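首页 | 评测 | 工位与桌面 | 量具 | 耗材 | 归档 | 联系

Plender 白色作业板使用评测

2019年3月23日，星期六

打印本页 | 用电子邮件发送

Plender 作业板是一块平放在桌面上使用的定位练习板，配一套蓝色零件。板面上有刻线轮廓、凹槽区和小孔，用途是练习抓取、对位、插入和归位，也可用作桌面小件的临时定位底板。产品通过 Lüthi 的目录订购，到手价182欧元，含板体、零件和一张折页说明，不含收纳盒。

本文使用的是自购样品，从二月初开始放在工位上，至今连续使用8周不到。对照物是此前长期使用的 Nanska 同类板，以及短期借来的 Venow 入门款。三者用途接近，结构思路差别较大，下文按项目分别说明。

包装与初始状态

板体用双层瓦楞纸夹住，零件装在单独的袋中。开箱时板面有一层保护膜，膜边压进了部分凹槽，撕的时候要从短边起手，沿长边方向慢拉。第一次从角部斜着撕，膜在小孔处断开，残留的碎屑用镊子才清理干净。建议厂家把膜裁成两段。

说明书只有一张折页，内容是轮廓编号表和清洁要求。编号只印在纸上，板面没有对应标记。对熟练使用者影响不大，多人轮流使用时容易出现叫法不一致的情况。我们后来按位置命名，例如“右上大圆”，沟通效率比编号高。折页的纸质偏薄，常用的话最好先复印一份。

板面平整度

用刀口尺在长边、短边和两条对角线上各检查一遍，背光观察。长边中段能看到极窄的透光，对角线方向没有明显翘曲。把板放在平台上轻压四角，有一个角存在轻微响声，垫上薄纸后消失。作为练习板，这个水平够用。要当作测量基准则不合适，厂家也没有这样宣传。

Nanska 的板更厚，平整度略好，但重量明显增加，从架子上取放需要双手。Venow 入门款较薄，中部按压有弹性，插入动作较重时板会跟着下沉，手感不稳定。Plender 居中，正常插入力下没有感觉到变形。

刻线与凹槽

刻线宽度均匀，转角处没有过切。圆形轮廓的起刀点藏得比较好，逆光才能找到接口。刻线偏浅，这一点要分情况看：浅刻线容易擦干净，不积灰；在高处光源直射时对比度不足，尤其是板面本身为白色，线条几乎只能靠阴影辨认。把台灯放低，从侧面打光，轮廓会清楚很多。

凹槽区的边缘做了倒角，零件落位时有一定的导向作用。倒角量不大，偏位稍多时零件会架在边沿上，需要重新提起。用于训练的话，我认为这个设定合理，过大的倒角会掩盖对位误差。凹槽底面有细微的加工纹路，用手指能摸到，不影响落位。

深度方面，抽测了其中一处凹槽，四个测点的读数差异在卡尺的重复误差之内，没有继续追究。不同凹槽之间的深浅并不一致，从手感看是按零件分别设计的，折页里没有给出数据。

小孔配合

板上小孔的尺寸偏紧。新板阶段，销类零件插入后可以自行站立，倒置轻晃不掉。反复装拆之后配合会松一些，前三天变化最快，之后基本稳定。每次正式练习前，我会先做10次插拔作为预热，把孔内的粉屑带出来，后续手感比较一致。

需要注意的是孔口。斜着用力会在孔口一侧留下压痕，压痕一旦形成，后面的插入都会往那一侧偏。样品上有一个孔已经出现这种情况，位置靠近常用手一侧。厂家没有提供可更换的孔套，Nanska 在这方面做得更好，磨损后换套即可，单价也不高。对使用频率高的地方，这项差别会直接影响总成本。

蓝色零件

零件统一为蓝色，与白色板面的区分度好，掉在深色桌面上则不太显眼，光线暗时要低头找。如果同时采购几套，各套之间颜色完全相同，混放后无法分辨归属。我们在不接触配合面的位置贴了小圆点，目前没有脱落。

圆柱件是整套里使用最多的，也是最容易滚走的。它横放在平整区域时没有任何限位，桌子略有倾斜就会自行移动。抓取方面，从上方握住比从两端夹持可靠，两端夹持时接触面积小，转动手腕容易打滑。表面没有滚花或防滑处理，手上有油时问题更明显。

圆形件的外形接近瓶盖或旋钮，用指腹捏住侧面即可提起。它与周围零件的间距偏小，如果旁边的小销还立着，手指张得太开会先碰到销。固定顺序可以避免这个问题：先处理圆形件，再处理小销；归位时反过来。折页上没有写明顺序，属于用过几次之后才会形成的习惯。

零件之间的重量差别不大，单凭手感不易区分。有触觉训练需求的读者应留意这一点，Venow 的零件虽然粗糙，重量分档反而更明确。

桌面布置与光线

板体底部的防滑性能一般。放在光滑台面上，横向推力稍大就会移动。我的做法是在板下垫一层薄的防滑网，裁得比板略小，四周看不到。也可以用可移除的胶点固定四角，代价是每次调整方向都要重新贴。

摆放方向建议以短边朝向操作者，长边向前延伸。这样左右两侧都有空间，双侧操作时互不干扰，远端轮廓的距离也可以作为难度的一部分。缺点是远端的刻线视角较平，看上去会被压扁，圆形轮廓在这个角度下接近椭圆，初次使用时容易误判中心。横放则相反，观察条件较好，但左右跨度变大，两端零件需要侧身。

光源对这块板的影响比预期大。白色板面会如实反映环境光的颜色，暖光下偏黄，彩色光下整体偏色。偏色本身不影响操作，麻烦在于刻线对比度会随之变化。需要做前后对比记录的，应固定光源类型和高度，并在记录中注明。

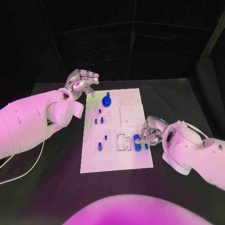 清洁与保养

日常用微湿的软布擦拭即可。凹槽角落积灰时用软毛刷，毛不要太硬，否则浅刻线的边缘会发亮。曾试过用酒精擦除铅笔痕迹，效果正常，板面未见变色，但折页要求不使用溶剂，长期影响未知，读者自行判断。

小孔用气吹清理，从板面吹入，同时把板侧立，让粉屑落出来。不要用金属针捅孔。零件可以用温水清洗，晾干后再插回，带水插入会使配合发涩。

存放时板体平放，上面不压重物。没有原配收纳盒，零件只能另找盒子。我用的是带分格的普通小盒，格子之间要有足够高的隔板，圆柱件会翻过矮隔板混到别的格里。

优点

刻线加工干净，转角和圆弧质量稳定。
凹槽倒角克制，能反映真实的对位误差。
零件与板面颜色区分清楚。
重量适中，单人单手可以搬动。

缺点

孔口磨损后无法更换。
板面没有编号，与折页对照不便。
刻线偏浅，顶光下辨认困难。
圆柱件没有限位，容易滚动。
不含收纳盒。

与同类产品的取舍

预算有限、使用频率低，Venow 入门款可以接受，插入动作要轻。长期高频使用，Nanska 的可换孔套更有价值，前提是工位固定，不需要经常搬。Plender 适合需要在几个工位之间移动、又对轮廓精度有要求的场合。价格在三者中居中，单从加工质量看与定价相符，从配件完整度看略低于定价。

备件目前只能成套购买，丢失一个小销也要买整套零件，Lüthi 的目录里没有单件货号。已就此发过询问邮件，截至发稿没有收到答复。

评分：满分10分，给8分。扣分项为孔口不可更换和备件政策。

打印本页 | 用电子邮件发送

读者评论（3）

平口钳
孔口压痕的问题我这边也有，同样是常用手那一侧。后来把板转了半圈使用，两侧磨损平均一些，算是延长寿命的办法。请问防滑网用的是哪种厚度？

夜班工位
顶光看不清刻线这条同意。我用软铅笔把右上角的大圆描了一遍，清楚多了，用橡皮能擦掉，就是碎屑会掉进孔里，擦之前最好先拿胶带把孔盖住。

kk_bench
Nanska 的孔套也不是随时有货，上次等了很久。文中说换套便宜，运费要算进去。另外 Plender 那张折页我找不到了，哪位方便的话把编号表抄一份贴上来。

首页 | 返回评测列表 | 页首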